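3 min read · 4 replies

kanaujia_kit
We've got 383 demos of bag hanging now and I reckon it's time to stop and train. Corina wants 500 first. Thoughts?

mumida17
Stop! More of the same won't teach it much. 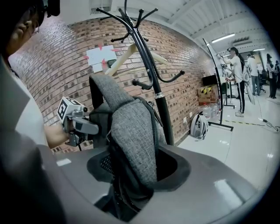 kanaujia_kit
My worry is the straps, they flop differently every go. I've been doing the coat rack ones with the handheld gripper, and with two tiers of hooks you've got loads of choice, plus a hanger up top to steer round (good practice, I think). Do I keep the hanger in?

prasitz_fan
Keep it in, but move it about. Don't agree with mumida though, 383 is thin for anything floppy. We did 710 for towels and still wanted more.

mumida17
Towels are worse than bags! Train on what you've got, see where it fails, then record those bits.

2 likes · 1 share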